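**Care of the hand-held grippers, Breltthorpe room**

Staff are asked to follow these steps before each session. Questions go to Deolinda Serrano.

Wipe both finger pads with a damp, lint-free cloth and let them air dry. Do not use alcohol on the textured side – it hardens the surface, and a hard pad slips. Dust the marker cubes with a soft brush only. A scratched or smudged square must be reported.

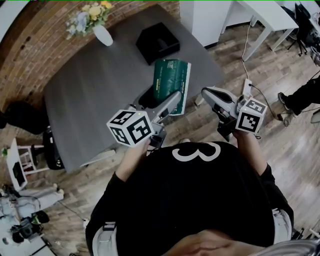 Check that each cube sits firm on its mount. If it rocks, tighten the 2 screws by hand and stop when they are snug. Cables should be kept away from the operator's feet.

Test the grip on a light box before any other item. Close the fingers slowly, hold, and release. Both pads should meet the sides at the same moment.
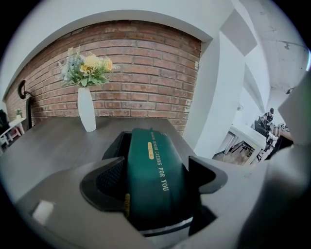
A pad that arrives late is usually seated badly. Remove it, clear the slot with a dry toothbrush, and press it back until it is flush. Pads are replaced after 40 sessions, whatever their appearance. Spares are kept in the Kurnden drawer, part 111.
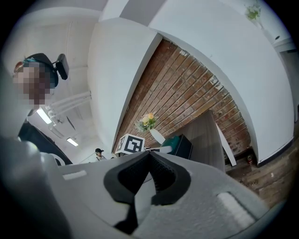
Clean the lens last, using a fresh cloth and no spray. Store each gripper with the fingers open. Repairs to the housing are handled by Cristóvão Patrício – please do not glue cracks. The next full service is in February.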